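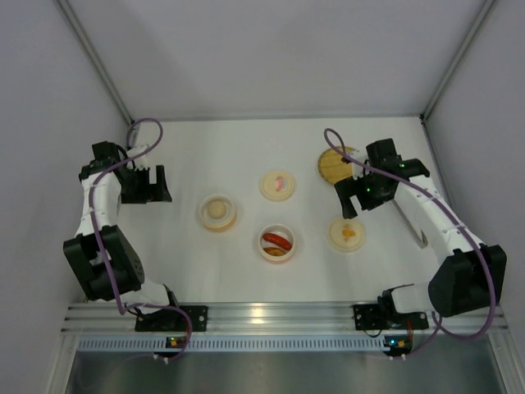 I finally got the Clarkley file. The county records office released it in May, 60 pages, of which 19 are blacked out from top to bottom. I've now read the rest twice, and this is where I stand on the paint plant explosion.

The official report says there was one blast, caused by solvent vapor in the Colorstead mixing room. Most people in town over a certain age will tell you there were two. My mother says two. Lawal Effiong, who has run the Clarkley message board for years, says two, and he has built a whole theory on it involving the insurance and a truck that left the plant before dawn.

The file has 8 witness statements. I expected them to back him up and some of them do. Relu Pop, the night guard, heard "a thump and then the big one." Darius Rusu was across the river and heard two bangs, the second one softer. Those are not the same story. If the first was small for Pop and the second was small for Rusu, one of them may have been hearing an echo off the grain silos. I don't know which. The other statements don't mention a number at all, and the deputy who took them didn't ask.

The truck is in there too. It's on the gate log, signed out by Sorin Chiriac at 4:40 a.m. with empty drums. Lawal has always said the log was destroyed. It wasn't, it's on page 31 and you can read it fine. Whether the drums were really empty is another matter — nobody seems to have checked at the drum yard.

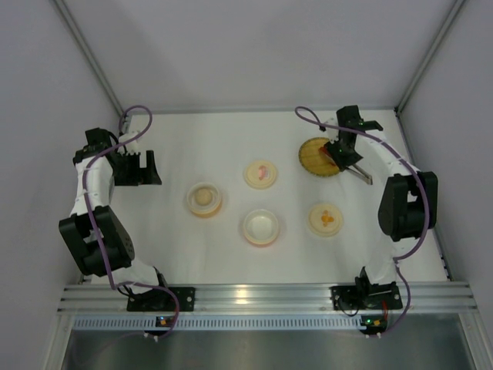

*Round containers and lids on the white table, woven plate toward the upper right.*

What bothers me more is the fire marshal's section. Liviu Tănase signed the summary, but his field notes are part of the redacted block, and the reason given is "personal privacy." I can understand blacking out names and home addresses. I can't see how that covers every line of a set of site notes. I've filed an appeal on those pages and the office has confirmed they received it.

So I'm not ready to say there was a second blast, and I'm not ready to say the report is right. If you have a copy of the Mova newsletter from that spring, I would like to see it. It was said to have a photo of the mixing room wall taken from the rail side. Scans are fine, the email address is in the sidebar.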